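Facing the bottle shelf

I spent most of the afternoon on the drinkware bay at the shop, and I am writing it down while I still remember what went where. The last time I did a section this size I kept no notes, and in April I had to work it all out again from scratch.

The shop is a general household store on the ground floor at Lollitlow. We sell mugs, buckets, school bottles, toothbrushes, lunch boxes, light bulbs and a lot of other things that people run out of. Drinkware is one bay. It sits next to the toothbrushes for no reason other than that the wire rack was already there when the bottles came in.

The problem with the bay is that customers take a box out, open it, look at the bottle, and put it back wherever their hand happens to be. After a week the brands are mixed, a few boxes are upside down, and the good stock is behind the slow stock. Nothing is damaged, but people stop finding what they came for and ask at the counter.

I start with the boxed steel bottles. They are the easiest to line up and they sell best.
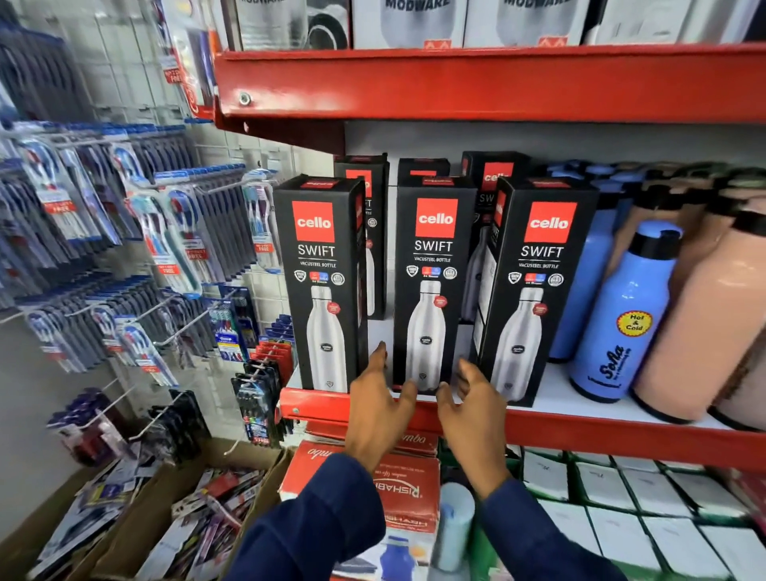 Boxed bottles need to stand upright with the brand side out and the front edges in one line. I pull each box forward until it meets the lip of the shelf, then close the gaps from the side. The Cello Swift boxes are black with a red label, so a crooked one shows from the other end of the aisle, and I keep them together in the middle with three across the front. One step down is harder. There was a Rishabh box upside down under the Swifts, and that is the kind of thing I walk past for days without seeing. I now check the lower shelf by crouching, because from standing height I only ever see the tops.

Plastic bottles are a different job. They have no flat side, so they drift. If I push a box in next to them they all shift along and the end one turns around. I leave a finger's width between the last box and the first bottle, and I handle the plastic ones only after the boxes are finished. I also try to keep the colors mixed. When all the pink ones are in front, people ask whether we have blue, and the blue ones are right behind.

Prices are the other thing. The tall boxes on the top shelf get handled less, and the stickers stay on. The smaller ones lose theirs. I had a roll of 40 labels in my pocket when I started and used most of it, though a good number of those went on the mugs in the next bay, where the old stickers had been put over the barcode. If the barcode is covered the counter has to type the number in, and that holds up the line.

The last thing I do on the middle shelf is go back over the box at the right-hand end of the front row. It has only bottles to lean on, so it never sits as straight as the others. I hold the back of it with one hand and set the front with the other.
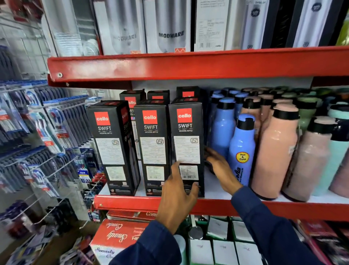 What I still have to do

The small white boxes on the green-edged tray at the bottom. I left them alone today. They need their own spot and I have not decided where that is.

The toothbrush rack. The packs are fine, but the hooks nearest the bottles stick out far enough that I catch my sleeve on them. I would like to move the whole rack over by one upright. That means emptying it, so it will be a morning job.

A second shelf label for the plastic bottles. At the moment there is one strip for the whole row and two prices on it, and customers read whichever is lower.

The order from Brultance. They are sending 40 lunch boxes that were supposed to go in the stationery bay, and the stationery bay is full. If they end up below the bottles I will have to raise the middle shelf by one notch, and then the tall boxes will not fit on the one above. I measured it twice. I may put them on the end cap by the door and move the umbrellas to the back until the rain starts.

I also want to try the same order of work on the Plilitz glassware, boxes first and loose pieces after. Glass is slower, and I would do it before opening, when the aisle is clear and I can leave a crate on the floor.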